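How Long Do Towels Take to Dry Indoors in Shared Student Houses?
Project report by Nadhirah Menon and Ilham Pangaribuan
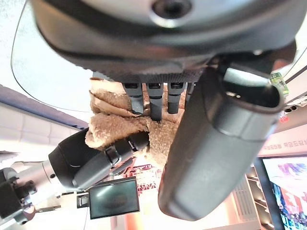 Figure 1. A light-brown towel with a curly texture.

1. Introduction

In Otville many students live in shared houses without a garden. They must dry their washing inside, in the bedroom or in the kitchen. Towels are the most difficult item, as they are thick and keep much water. When a towel stays damp for a long time it gets a bad smell, and the room also becomes damp. We wanted to know which simple habits help a towel to dry faster. Our supervisor, Hidayah Mangundap, advised us to keep the question small.

2. Method

The work had two parts. In the first part we gave a paper questionnaire to students living in Otville and in Hemer. We received 139 answers. The questions were about where people dry towels, how often they wash them, and if they open the window.

In the second part we did a drying test in the house of Gilang Govindasamy in Cletby. We used cotton towels of the same size and washed them at the same setting. Each towel was weighed dry, and then wetted until it carried 1000 grams of water. After this it was hung in one of three ways: flat over a door, folded in two on a rack, or on a single hook. The weight was written down every hour during the day. We repeated the test on 8 days in May. The window was open on half of the days and closed on the others.

3. Results

In the questionnaire, the hook was the most common place for a towel, and the rack came second. Only a small group said that they open the window every time. Several students wrote that their landlord asks them to keep the windows shut in winter to save heating.

In the test, the towel over the door dried first on every day. With the window open it needed nine hours. The towel on the hook was always the last one, and it was still damp in the middle when the outside part felt dry. The folded towel was between the two. Opening the window helped all of them, but it helped the hook towel the least.

4. Discussion

We think that the folds are the main problem, as the air cannot reach the inner part. This agrees with the answers of students who complained about smell, for most of them use a hook.

There are some weak points in our work. We tested in one house only, and the weather in May was mild. We did not measure the humidity of the room, although Cempaka Govindasamy suggested it at our first presentation. One reading was lost on the third day and we left it out of the table.

5. Further work

The test should be repeated in winter with the heating on. We would also like to compare towels of different thickness.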